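The Long Table Comes Back

Dec 27, 2018

Small desks had a good run. Now the big shared table is back, and people are clearing whole rooms for one. Hugo Boyer saw it early. His two-man shop, Nanwood, sold 40 of them by April and then ran out of tops.

"People want room to spread out," he says, on the phone, between deliveries. "They don't want a drawer. They want elbows."

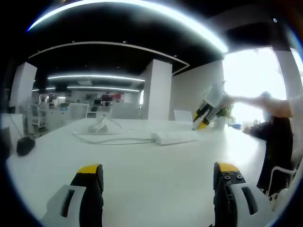
Price is the sore spot. A plain white Nanwood top starts at $245, legs extra. The Irnix, from a rival across town, is nearly $1000 and takes forever to arrive. Worth it? Depends who you ask. Boyer laughs at that one and changes the subject.

Then the arguing starts. Who gets the window end. Who left crumbs. Fongchan Klinhom shares a table with her sister and a part-time bookkeeper, and they've moved seats so often the floor has grooves. She likes it anyway. Best talks of the day happen there, she says, usualy over somebody's cold lunch.
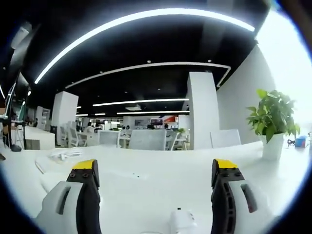
Photo: Ozoliņš

Cords are the other headache. Nothing to hide them behind. Klinhom ties hers up at night. Boyer drills a hole if you ask, 2 if you ask nicely, but most buyers can't stand the thought of a drill near a new top.

White shows everything too. Coffee, ink, the ring from a plant pot. Wipe it the same day. Skip the scratchy side of the sponge, Klinhom learned that one teh hard way.

Next up at Nanwood is a narrower model, the Zullodov, for hallways and odd back rooms. No price yet. Boyer is still fighting with the legs.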